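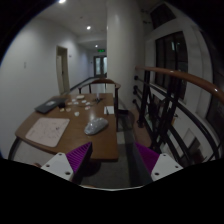 Buenas tardes a todos, y gracias por quedaros después del café, que ya sé que cuesta. Hoy vengo a hablaros de la mesa compartida, la de verdad, la que usamos todos y de la que luego no se ocupa nadie en particular. La mía es de madera, de un marrón cálido y brillante que me gusta mucho cuando consigo verlo, y fijaos en lo que se junta encima: el portátil cerrado en un lado, una bolsa de plástico arrugada justo delante, unas piececitas blancas repartidas por el medio y, hacia la otra punta, una tarjeta con un bolígrafo encima. No es un desastre, ni mucho menos. Es una mesa en la que cada cosa se ha quedado donde la soltó una mano.

(Pausa. Dejar que miren. Si alguien se ríe, esperar.)

Quiero empezar por la bolsa, que es mi debilidad. En la oficina de Clandwood hicimos una prueba en septiembre: durante una temporada apuntamos lo que quedaba en las mesas al terminar la jornada. Salieron 230 objetos, y os confieso que yo esperaba papeles, muchos papeles, y lo que más había eran envoltorios y bolsas. Una bolsa vacía no pesa, no molesta, parece que ya se va a ir ella sola... y se queda hasta el día siguiente.

(Preguntar a la sala: ¿qué hay ahora mismo en vuestra mesa que no sea vuestro? Recoger dos o tres respuestas, sin prisa.)

Segundo asunto, las piezas pequeñas. Con ellas soy bastante pesada, perdonadme. Lo pequeño y suelto necesita un recipiente, aunque sea feo - un platillo, la tapa de un bote, lo que tengáis por casa. En Cidton pusimos una bandeja en cada mesa y pasamos de buscar cosas por el suelo a buscarlas en la bandeja, que ya es otra vida.

(Aquí contar lo de la mudanza de Cidton, pero la versión corta. Si vamos mal de tiempo, saltar al siguiente punto.)

Tercero, la tarjeta y el bolígrafo. Esos los dejo siempre, y os pido que los dejéis también. Una mesa compartida en la que no se puede apuntar nada acaba llena de recados dichos de viva voz, y los recados así se pierden por el pasillo.

Y ahora la parte práctica. Os propongo 7 minutos antes de marcharos, con este orden: primero lo que va a la basura, después lo que tiene dueño, al final lo pequeño a su bandeja. El portátil se guarda o se queda en una esquina, siempre la misma. El trapo, lo último de todo.

(Repartir las hojas. Hay 175 copias; las que sobren, a la mesa de la entrada.)

Las preguntas, cuando queráis, y si os da apuro hacerlas delante de todos, estaré junto a la cafetera hasta que nos echen.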